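# Fragen und Antworten rund um den Neubund

Viele von euch schreiben uns vor dem ersten Besuch, und das freut uns riesig! Die meisten Fragen drehen sich um Bünde: Wann sind sie fällig, was passiert mit dem Griffbrett, wie lange ist die Gitarre weg?

**Woran merke ich, dass meine Bünde runter sind?**

Am Schnarren in den ersten Lagen, an Kerben unter den hohen Saiten und daran, dass Bendings plötzlich kratzen. Wer mit dem Fingernagel über den Draht fährt, spürt die Mulden sofort. Oft reicht dann noch Abrichten, und das ist die schönste Nachricht, die wir überbringen dürfen.

**Abrichten oder neu bundieren?**

Abrichten geht, solange genug Höhe übrig bleibt. Dennis Kirui misst bei uns jeden Bund einzeln nach und ruft euch an, bevor irgendetwas geschliffen wird. Manchmal genügt auch ein Teilneubund in den unteren Lagen — bei Akkordspielern ein echter Klassiker, weil oberhalb des siebten Bundes kaum Verschleiß da ist.

**Neusilber oder Edelstahl?**

Beides ist großartig! Neusilber lässt sich leicht bearbeiten und fühlt sich unter den Fingern sofort vertraut an. Edelstahl hält deutlich länger und bleibt herrlich glatt, kostet aber mehr Arbeitszeit und verschleißt unsere Feilen. Klanglich hören manche einen Unterschied, andere keinen. In der Werkstatt hängen zwei Bässe mit je einer Sorte, probiert sie gern aus.
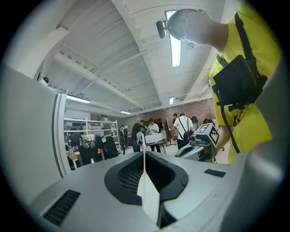 **Wird der Hals dabei beschädigt?**

Alte Bünde kommen mit Wärme und viel Geduld heraus. Kleine Ausrisse an der Nut kleben wir wieder ein, bei sprödem Ebenholz gehört das fast immer dazu. Lackierte Ahorngriffbretter brauchen mehr Zeit, der Lack wird vorher entlang der Bundkanten angeritzt.

**Welchen Radius bekomme ich?**

Den, den ihr habt, oder einen flacheren. Anselmo Rezende schwärmt vom Compound-Radius und erklärt ihn euch auch dreimal, wenn ihr wollt (nehmt euch einen Kaffee mit).

**Wie lange dauert das?**

Ein kompletter Neubund braucht 11 Werktage. Im September sind wir meist voll, meldet euch da bitte früh.

**Macht ihr auch Einbände mit Binding?**

Klar! Die Bundenden werden dann ausgeklinkt, sodass sie über dem Binding liegen. Das ist Feinarbeit, sieht aber wunderbar sauber aus.

**Muss ich neue Saiten mitbringen?**

Nur, wenn ihr eine bestimmte Stärke spielt. Sonst ziehen wir eure gewohnte auf, und Sattel und Oktavreinheit stellen wir gleich mit ein. Schreibt uns bitte eure Stimmung dazu, ein Hals auf Drop C will anders eingestellt sein als einer auf E.

**Wo gebe ich mein Instrument ab?**

In der Werkstatt Harawira, Eingang über den Hof. Bitte im Koffer oder gepolsterten Gigbag, mit Namen und Telefonnummer darin.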